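Council tenants in Flastcombe: if you've had the letter from Lauritsen about "consent to inspect", please read this before you sign it. I've been through it with four households now and the same things keep coming up.

The letter says an officer "will attend and will require access". It doesn't say who has agreed to that. Your landlord normally has to give you written notice before an inspection. A contractor's letter with no date or time on it isn't much of a notice.

You can ask for a different day. Do it in writing, keep a copy, and give 2 dates you can manage. People who did this in February got a new appointment and no trouble.

Don't sign the second page on the doorstep. It lets them share "household information" with Norkemer, and Norkemer does arrears work. Access for repairs and handing over your details are separate matters and you can say yes to one and no to the other.

If someone turns up without notice, ask for their name and ID and who sent them. Write it down. You can ask them to come back another time. A real emergency like a gas leak is different, so let them in for that.

Modupe Garba has done a template letter, 3 short paragraphs, with gaps for your name and address. Reply and I'll send it. She's also happy to look over anything you've already signed.

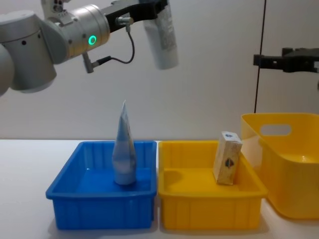 Withdrawing consent is the bit most people ask me about. If you signed page two already, write to the council and to Lauritsen saying you withdraw it from today, and ask what has been passed on. Keep the reply. You want a clear yes or no on whether sharing has stopped, as easy to read as that green ring of light on the metal arm, and "your comments have been noted" doesn't count. If that's all you get, write again.

Bakico tenants, your letter is worded differently and I've only seen one copy. Send me a photo of yours with the address covered up.

We're at the library again for drop-in, 4 till 6. Bring the envelope as well as the letter, the postmark can matter.

Last updated: 14/06/2026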